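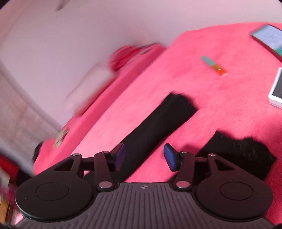
Two black socks on the Pluvby throw in pink, one laid out and one bunched.

Pluvby fleece throw, pink - long-term review

Published 5 October 2018

The Pluvby is a long-pile polyester throw sold by Rudine in one size and 3 colours. The sample reviewed was the pink, bought at full price from the Drenstead shop and used daily as a bed cover and as a surface for sorting laundry. The second use is the more demanding of the two and takes up most of what follows.

Construction

The pile is dense and fluffy on the face side and short on the reverse. Stated weight is 300 gsm, which puts the throw in the middle of its class. The hem is a single turned edge with one row of stitching. One corner of the sample had a loose thread on delivery, which was trimmed and has not run since. There is no backing layer, so the throw drapes well over a mattress edge but slides on a leather sofa.

Use as a sorting surface

Dark items stand out well against the pink. Black socks in particular are easier to match here than on the navy cover it replaced, where pairs were regularly missed under evening light. Toe shape and knit can be compared without picking the sock up, provided it is pulled straight first. A bunched sock tells you very little.

The drawback is grip. The pile holds on to knitted fabric, and a long sock dragged across the surface tends to stretch instead of sliding. Lifting it clear solves this. Smooth items such as a tablet sit steadily enough, although the soft surface lets them tilt when anything nearby is moved. Pens and other slim objects settle into the pile and should be cleared before folding.

Lint

Shedding was heavy for the first few washes and then light. Transfer to black cotton was the main complaint in that period: a sock left on the throw overnight needed a pass with a lint roller before wear. After the fourth wash the transfer was limited to a few fibres, mostly at the cuff. Anything with a fuzzy surface of its own will still collect more than a plain knit. Rudine advises washing the throw alone the first time. I would extend that to the first three.

Washing and drying

All washes were done at 30 degrees on a synthetics cycle with no softener. Drying on an airer took around 4000 seconds less than I expected from the weight - a little over an hour - and the pile recovered after shaking. Tumble drying is not recommended on the label and was not tried. Colour loss is slight and even. The hem has begun to wave along one long side, which affects the look when the throw is spread flat but not its function.

Comparison

The Fairclough throw is the obvious alternative. It has a shorter pile, sheds less and lets clothing slide freely, so it is the better choice if laundry is the main purpose. It is also thinner, and noticeably cooler as a bed cover. The Pluvby is warmer and softer to sit on.

Verdict

Warm, washable and adequate as a laundry surface once the early shedding is over. Marks lost for the hem and for the first few weeks of lint. Buyers with mostly dark clothing should wash it several times before putting anything on it.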